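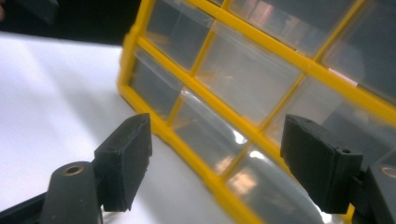

Page last changed: 28 September 2023

Questions from the small parts benches

Staff at Lencho put these to the works council after the Pokix announcement in April. We answer what we can. Where management's answer sounded thin to us, we say so.

Will the grippers take our jobs?
Management says no jobs go "as a result of the project." We asked for that in writing, with an end date, and have neither. Katico, the supplier, talks about 47 benches in its sales slides. We have fewer than that, so draw your own conclusions.

Why are we the ones holding them?
The hand-held grippers record how a person does the job, and Katico trains its software on the recordings. You are teaching the thing. We think that is skilled work and should be paid as such. So far the offer is a voucher.

Can a machine really handle the drawers?
We have seen slides and one demo. Clear drawers throw a lot of glare, and small clear cases are no easier. Ask to see it run a full shift before you believe a percentage.
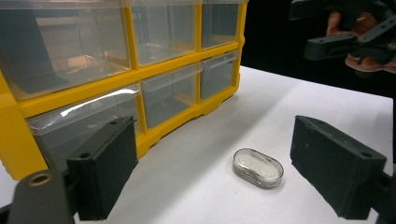

Drawer unit and clear case at the bench, second gripper in hand behind.

Do I have to take part?
No. Tell your shift lead, and tell us too if anyone leans on you.

My wrist hurts after a session. Who do I tell?
First aid, same day, and get it logged. The target of 313 recordings per person came from Katico, and we have asked for it to be dropped.

Who owns the recordings?
The contract says Katico. We haven't been shown the part about deleting them.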